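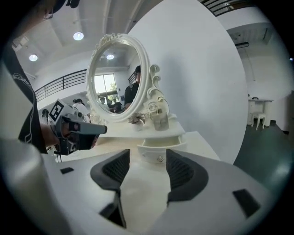
La conservación del patrimonio documental local y el deber de las administraciones

Los archivos municipales ocupan un lugar discreto en los presupuestos públicos. Custodian padrones, licencias de obra, actas de pleno y correspondencia ordinaria, materiales que rara vez atraen la atención de los visitantes y que, sin embargo, sostienen buena parte de los derechos de los vecinos. Quien ha tenido que acreditar una servidumbre de paso o la fecha de construcción de una vivienda conoce bien su utilidad.

El caso de Prundwood merece consideración. El municipio trasladó sus fondos a un depósito compartido con Flerkolside y redujo el horario de consulta a 8 horas semanales. La medida se presentó como un ahorro, pero las solicitudes de certificados acumulan ya una demora de más de 30 días. Delyth Kneath, archivera durante la primera fase del traslado, advirtió por escrito de que los inventarios no estaban completos. Su informe no obtuvo respuesta.

Se ha alegado que la digitalización resolverá estas carencias. Conviene matizar tal afirmación. Una copia digital exige descripción, revisión periódica y migración de formatos – tareas que requieren personal cualificado y continuidad presupuestaria. Los contratos de dos años, habituales en este ámbito, obligan a formar de nuevo a los equipos cuando apenas dominan los fondos.

Tampoco parece prudente destruir los originales una vez reproducidos. Eyerusalem Kassa ha defendido con acierto que el papel, la encuadernación y las anotaciones marginales contienen información que ninguna reproducción recoge por entero. El expurgo debe regirse por calendarios públicos y motivados, sometidos a la revisión de un órgano técnico independiente.

A juicio de quien suscribe, toda entidad local debería contar con una plaza estable de archivo, propia o mancomunada, y publicar cada año el estado de sus inventarios. El próximo debate presupuestario, previsto para julio, ofrece a los ayuntamientos de la comarca la ocasión de consignar esa partida y de restablecer, como mínimo, tres jornadas completas de atención al público.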